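The Robot That Wouldn't Let Go

8 comments
167 shares

Have you ever had your sleeve caught on a door handle? You walk off quite happily, the jumper stays where it is, and for a second you're going two ways at once. Now imagine that the door handle is a robot, and that the robot thinks it is doing a splendid job. This is the story of a robot called Janine, who folds clothes at a workshop in Plaltodmont, and of the afternoon in March when she held on to a cardigan and would not give it back.

Janine had folded 130 things that day without any trouble (mostly towels, which are easy, and a great many pillowcases). Then came the cardigan. She took hold of one cuff, lifted it, folded it in, and was meant to open her fingers. They stayed shut. Up went her arm, and up went the cardigan with it, and then the whole basket of clean washing, because a button had hooked itself on the side! 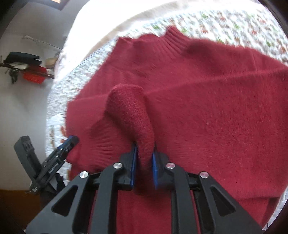 Letting go sounds like the easiest thing in the world, but for a robot it can be harder than picking up. Your own fingers are full of tiny feelers that tell your brain what is touching them and how hard. Many robot hands have far fewer, and some have none at all, so they have to work things out in other ways. Wool makes it trickier still. When two flat blue pads squeeze the ribbed cuff of a fluffy red jumper, the knitting gets pinched very narrow between them and the rest puffs out in a loop, and little fibres can creep into any gap they find.

Hanan Masri, who looks after Janine, pressed the big red stop button straight away. Everything went still. Then she waited a moment before going near, and you should always do the same, as a machine that has stopped may not be quite finished.

She and her friend Hussam Yammine looked inside the hand with a torch. A wisp of wool had wound itself round one of the joints, the places where the arms of the hand bend, a bit like hair round the wheels of a toy car. Janine's computer had sent the message "open", and had simply believed that the fingers did as they were told. It never checked!

So now it checks. After every fold Janine looks to see whether her fingers have really parted, and if they haven't, she stops and beeps. Hussam cleans the joints with a soft brush every morning too. The cardigan has one rather long sleeve these days, but it still keeps its owner warm.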